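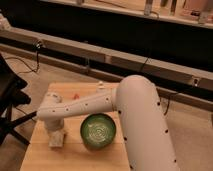 Green bowl, darker at the rim, with a pale swirl inside.

The owner of Wuvel, a secondhand tableware shop in Velham, does not like the word "vintage." It isn't on the sign or on the price stickers. "People ask me how old a bowl is, and most of the time I don't know," she says. "I can tell them if it stacks and if it sits flat. Those I can check."

She opened the shop five years ago with bowls and very little else. Plates came later, then mugs, which she regrets a little because they take up so much shelf. Bowls are still what she buys first when she clears a house or goes through the boxes at the Furtună warehouse outside town, where she spends most of one morning every week.

"A plate gets used for dinner and that's it," she says. "A bowl is cereal, soup, keys, onions, the egg you're beating, whatever fruit is about to go bad. If someone has lived in a house a long time, there is one bowl that's more worn than everything else in the cupboard. That's the one I want to see."

Green is her best color. White sells steadily and blue sells to people buying gifts, but green goes to people who are buying for themselves. She thinks it has to do with food. Rice looks good in it, and so do eggs and oranges. Tomato soup does not, in her opinion, though she has customers who disagree.

Patterns on the inside are a separate question. A swirl that runs down to the bottom of the bowl hides spoon marks better than a plain surface, and customers who have owned a plain dark bowl tend to know this already. "Dark and plain shows every scratch. It looks gray in the bottom after a while and people think it's dirty. They scrub it and make it worse."

I asked how she checks a bowl before she buys it. She sets it on a wooden table, never on stone or glass, and presses on the rim with one finger, then moves the finger around. If the bowl rocks, she puts it back. Then she picks it up and runs a thumbnail along the rim. "You feel a chip before you see it, mostly. Rims that are a darker color than the rest are hard that way. A small chip can look like part of the color."

After that she taps it. A stoneware bowl with a crack in it gives a flat sound, and she says anyone can learn to hear it in an afternoon. Plastic and melamine get no tap, only a look at the bottom for burns and knife cuts. She sells both kinds and keeps them on the same shelves, sorted by size. A few customers have complained about this.

"They want the good ones in one place," she says. "But what's good depends on whether you have a two-year-old."

The shop held 2666 pieces at the last stock count, in April. She would like it to be fewer. At 3000 the aisles get hard to walk through and things are knocked over, and one winter, after she took in everything from a closed cafeteria in Gullitz, she was close to 4000 and had crates on the stairs. She sold the cafeteria bowls by the dozen for months. Some of them are still in the back.

Her own kitchen is less full than I expected. She owns a handful of bowls that match and one large one that doesn't, and the large one lives on the table year round. She has tried keeping it in a cupboard. "It came out every day anyway. So now it stays out, and the table is where it goes."

The table matters, she says, more than people think when they are in the shop under bright lights. A green that looks heavy on a white shelf is softer on pale wood, and a yellowish wood brings out the lighter parts of a pattern. She keeps an offcut of pine behind the register for customers who want to try this. Dark wood she is less sure about. She had a walnut table for a while and ended up buying cream bowls for it, and then got tired of them — and of the table.

For washing, her advice is short. Use a soft sponge and let the bowl dry upside down on a towel, with one edge propped up so the air gets in. Bowls with any texture inside should be rinsed right after oatmeal. She doesn't mind dishwashers for stoneware, but she won't put two bowls where they can touch.

Before I left, a man came in looking for a lid for a casserole dish. She doesn't carry loose lids, she told him, but she wrote down the size and said she would look at Furtună the next time she was out there. He bought a small brown bowl on the way out, after pressing on the rim with one finger.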